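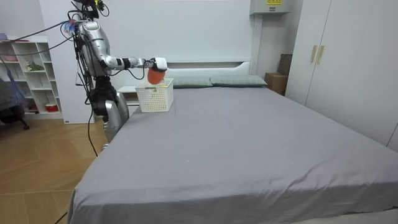 Soft Fruit

Run 62 was the one that hurt Florante, but the fault was there before that, and Honeylyn Villanueva had seen it and gone on working.

The apartment belonged to Pruvar. They had put a bed in it, a wardrobe and a shelf with a plant, and they called the robot Bidus. The job that month was tidying. Bidus picked plush fruit up off the mattress and dropped it in a white basket by the pillows, and then Florante Castillo tipped the basket out and it started over. Honeylyn sat outside the bedroom door with the laptop and the stop button.

Florante had a system for resetting. He waited for the arm to go home, waited for the tone, and walked in. He had worked in a cannery before this and he was careful around machines. He never put his hand anywhere he couldn't see the whole arm.

In the morning the orange one went in fine. The yellow one went in fine. On the avocado, the hand came down and kept coming.

It wasn't dramatic. The toy flattened under it, the mattress sank a little, and the number on Honeylyn's screen stayed at 2 newtons, which is about what you'd use to hold a door open for a cat. She looked at the number and she looked at the dent in the bed. Then the arm lifted, the avocado came up with it, and the run was marked a success.

"Did that look heavy to you?" she asked.

"It's a mattress," Florante said. "Everything looks heavy on it."

She typed "pressed deep, check wrist?" in the notes and started the next one.
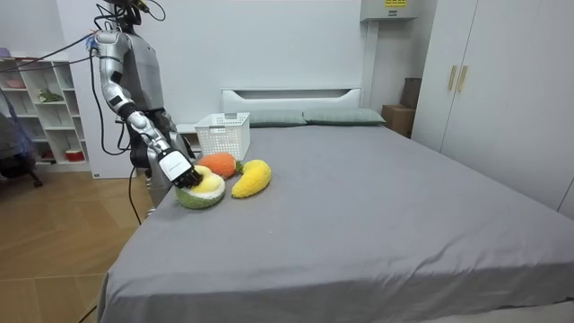
What Tyyne said

At lunch she called Tyyne Keskinen, who had written most of the grasp code and lived nine hours away by plane. Tyyne was polite about it. She asked what the wrist sensor was reading.

"Two."

"Two while it's pressing?"

"Two the whole time. It was two when the arm was parked."

There was a pause and some typing. Tyyne said a parked arm should drift a little, up and down, even with nothing in the hand. A number that never moved was probably an old number. The sensor had stopped talking and the software was reading back the last thing it had heard.

"Shouldn't it stop if that happens?"

"It should," Tyyne said. "Máté took the check out while he was chasing false alarms. It was supposed to go back in. Don't run it until I've looked."

Honeylyn wrote that down. She meant to do it. But Jerome Sison came by with his coat still on and said Dumlao wanted the afternoon batch by five, and that toys were toys, and could she finish the set. Dumlao was the customer. She said Tyyne wanted to look first. He said Tyyne could look at it while it ran.

Run 62

The arm went home. The tone sounded. Florante went in and tipped out the basket, and the yellow fruit rolled toward the wrong side of the bed, and he leaned across to get it.

Honeylyn had the next run queued. The software would not start with the room open, except that the door contact went through the same board as the wrist sensor, and that board had stopped talking hours ago. The last thing it had said about the door was that it was closed.

The hand came down on the back of his and pushed it into the mattress.

He didn't shout. He said her name, in an ordinary voice, and she hit the button. The motors cut out and the brakes held, so the arm stayed exactly where it was, with him under it. She had to find the release lever behind the shoulder, under the cables. It took her longer than it should have. The screen still said 2.

Later they worked out from the motor currents that it had been closer to 100. The mattress had saved the bones. On a table it would have been another story.

The report

The form wanted a date, so she wrote 2024-07-30. It wanted a fault code, and there was one for lost sensor data, 407, which had never come up because nothing was left in the code to raise it. Under "Contributing factors" she put the missing check, and the shared board, and Jerome. Under "Other" she put her own note from the morning, copied out with the question mark.

Jerome asked her to take his name off. She left it on.

Máté Lengyel rang that evening. He had found the line he'd commented out. Beside it he had written "put back Friday," without saying which one.

"How's his hand?" he asked.

"Purple," she said. "He can bend the fingers."

Florante came back in October. The door had its own wire by then, and there was a second stop button, on the wall beside the bed. He pressed it before he touched anything, and she watched the number on the screen wobble up and down.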